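4.2 Préparation des sacs en papier pour le compostage d'appoint 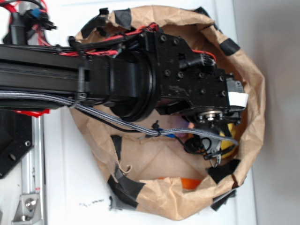
Le composteur Flamasora accepte les matières brunes sèches en complément des déchets de cuisine. Leur apport se fait après chaque remplissage du bac supérieur, dans les proportions données à la section 4.1. Le papier kraft non imprimé convient particulièrement à cet usage. Un grand sac brun déjà froissé, posé ouvert sur une table blanche, se prête bien à l'opération : les plis facilitent la déchirure et les agrafes oubliées se repèrent mieux sur un fond clair.

1. Vider entièrement le sac et retirer les rubans adhésifs, étiquettes et poignées collées.

2. Déchirer le papier en bandes de 3 cm de large. Ne pas utiliser de broyeur à coupe croisée.

3. Peser 500 g de bandes pour un bac standard, 900 g pour un bac double.

4. Répartir les bandes à la main sur toute la surface, sans tasser.

5. Refermer le couvercle et tourner le verrou Stiren jusqu'à la butée.

Remarque — En janvier, ou par temps de gel, conserver le papier à l'intérieur pendant une nuit avant de l'introduire dans le bac.

ATTENTION — Les papiers plastifiés, paraffinés ou souillés par des solvants sont exclus. Leur présence entraîne la perte de la garantie Imov.

Si le voyant affiche le code 101, le bac contient un excès de matière sèche. Ajouter de l'eau en pluie fine, puis consulter la section 6.

Pièces de rechange : s'adresser à Vasiliki Moschos, service technique Mavromatis, le mercredi.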